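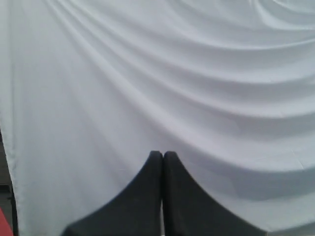 White cloth with the folds still in it, running down from the upper left.

How to fold a big white sheet on a table (and which advice to ignore)

I have read a lot of folding guides and I don't believe most of them. One on the Lumenta homes page promises a sheet "flat as paper" in 5 moves. I tried it on a Thursday evening with a plain white double and got something like a pillow. What follows is slower and duller, and it gets the thing into the cupboard.

Clear the table first. Everything off, including the fruit bowl you think you can work round. Then wipe it. A pale table looks clean from the doorway and is usually lying to you, so bend down and look across it with the light behind. Crumbs and specks will find their way on to white cotton. A barely damp cloth will do. I was once sold a bottle of Callora surface spray for this and couldn't see any difference between it and tap water.

Let the top dry before any cloth goes near it.
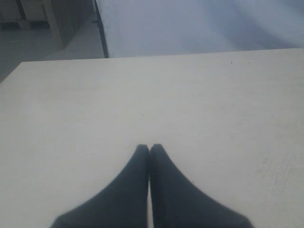 Now the sheet. Drop it in a heap in the middle and find two neighbouring corners. Guides tell you to "snap" the sheet in the air, which is fine if you have a ballroom. Indoors you'll catch the lampshade. Lay the two corners along the far edge of the table instead and draw the rest towards you, letting the extra hang over the front.

Smooth from the centre outwards with the flat of your hand. If you pinch the cloth and tug, the creases fan out from your fingers and you've made more work. Where it bunches up in tight little loops, lift the nearest edge and lay it down again. Pushing at them only moves them along.

Fold the far edge to the near edge, smooth, and do the same again. You should have a long strip. Fold that in thirds from the ends. My neighbour Darmawan Ngui swears by quarters, and his pile does look neater than mine, but his shelves are deeper.

As for fitted sheets, I've watched the corner-tucking trick done well and have never managed it twice running. Fold the elastic edges in, make a rough oblong and put it at the bottom of the pile.

Do you need a folding board? Asico make one. I used it for most of January and it now lives behind the wardrobe. 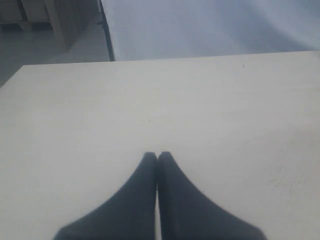 Bare tabletop, with a small dark fleck towards the far edge. Wipe again before the next sheet.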